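Delham updates bedroom textile guidance after bedding trial

Home furnishings retailer Delham has revised its in-store advice on sheets, blinds and mattress covers following a trial in 78 bedrooms in Cluvdale. The new guidance takes effect in December and applies to all Hsieh and Tanwood bedding sold under the company's name.

The main change concerns thread count. Delham will no longer rank cotton sheets by that figure alone. Shelf labels will list fabric weight, weave and shrinkage after 30 washes at the temperature given on the care tag.

"A 348-thread percale and a sateen with the same count behave differently on the bed," said Satish Dubey, who manages textile testing for the company. "The percale lets more air through. The customer should be able to read that on the label." 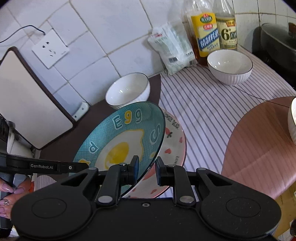 Participants in the trial slept on each fabric for 3 weeks and recorded bedroom temperature at lights-out and on waking. Percale was preferred in rooms with radiators left on overnight. Sateen scored higher in unheated rooms, mainly for feel at first contact. Brushed cotton was dropped from the comparison after its surface pilled in early washes.

Blinds were assessed separately. Blackout models mounted inside the window recess leaked light along both sides, and the revised advice recommends mounting them outside the recess with an overlap on each edge. Existing brackets can be reused if the wall above the window is sound.

Ming-te Tsai, who wrote the fitting instructions, said the overlap should be measured before the blind is ordered, as the fabric cannot be trimmed at home.

Printed copies of the guidance will be available at the Cluvdale store from Wednesday. Prices are unchanged.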